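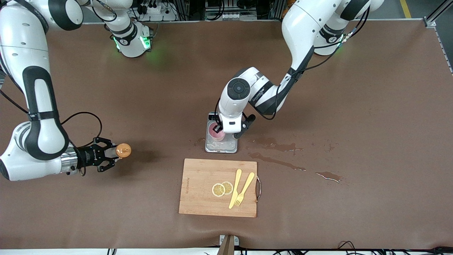 The Great Container Purge, Part Two

Wed 9 September

Okay, so if you read the last post you know that I opened the cabinet next to the stove, a tower of plastic tubs came down on my foot, and I announced to an empty kitchen that things were going to change. Part one was the matching up. Part two is everything else, and it took me most of a weekend, so get comfortable.

First, the lids. Several of you wrote in to ask how I ended up with so many, and I don't have a good answer. I grew up in a house where you never threw out a lid. My mother kept hers in a bread bag. I keep mine in a drawer, or I did, until the drawer stopped closing and they started migrating into the one with the dish towels. There were lids in there for tubs I haven't owned since Hilstead (I moved away from Hilstead years ago! Those lids rode in a truck!).

The rule I made was simple. A lid with no tub goes. A tub with no lid gets to stay if it's clear and it's a decent shape, since I can use it inside a drawer to corral things. That's how I got so fond of the clear rectangular ones. You can see what's in them, they sit flush against each other, and you can drop a cup in there or a handful of small stuff and it all stays put when you yank the drawer open too hard. Round tubs are the enemy. I said what I said.

Then the little caps. Oh, the little caps. Every bottle I have ever finished seems to have left its cap behind, and the orange ones are the worst because they're cheerful and I feel bad about them. My neighbor Gebhard Strebel saves his for a checkers set he's been putting together for his grandkids, so I put mine in an envelope and slid it under his door. He came over the next morning to say he was short on orange and could I please keep drinking whatever it was. So now I have a reason to keep caps again, which was not the direction I was hoping to go in.

A word about the work surface, because I got this wrong the first time around. I did part one straight on the bare table and scratched it, and I'm still mad. For part two I covered the whole thing with a big sheet of brown paper from the roll in the garage. It wrinkles up along the edge no matter what you do – I've tried tape, I've tried weights, it wrinkles – but everything shows up nicely against it and when you're done you fold the mess up inside and carry it out to the bin. I'm going to do all my sorting on brown paper from now on. Wrapping presents too, come November.

The bamboo cutting board had its own afternoon. I'd been treating it terribly. I used to leave it standing in the sink (I know) and it had gone dull and a bit fuzzy. So I scrubbed it with coarse salt and half a lemon, rinsed it fast, dried it standing up overnight, and rubbed in mineral oil with an old sock. Two coats, with a few hours in between. It drank up the first one like it had been waiting all year. Mine came from the Clellness outlet, back when they still had a kitchen section, and I remember thinking it was too light in color and would stain right away. It hasn't, much. Beets are a different matter and I cut those on a plate now.

While I had the board out I finally tried Valentin Reisinger's trick, which he's been pushing on everybody at book club: put a damp cloth under the board before you start chopping. It stops sliding. I've been chasing onions across the counter for my entire adult life and all I needed was a wet rag. He was very smug about it.

So where are we now? The cabinet next to the stove holds one stack of rectangular tubs with their lids stored on edge beside them, in a wire rack meant for letters. Cups went up a shelf. The dish towels have their drawer to themselves. I filled 2 grocery bags with plastic for recycling and 4 tubs went to my sister, who claims she doesn't have enough, and I'm choosing to believe her.

What I haven't touched is the cabinet above the fridge. I got the step stool out, opened the door, saw the fondue pot, and closed the door again. If anybody out there uses a fondue pot more than once a year, please tell me in the comments what you make in it, because I'd like to keep it and I need some evidence.

Also, somebody asked about getting the cloudy look off old clear plastic. I soak mine in warm water and white vinegar for an hour and then go over it with a soft sponge. It helps with the film but does nothing for scratches, and if you've had tomato sauce in there you're stuck with pink forever. Set it in a sunny window for a day or so and it might fade a little. Mine's on the sill as I type.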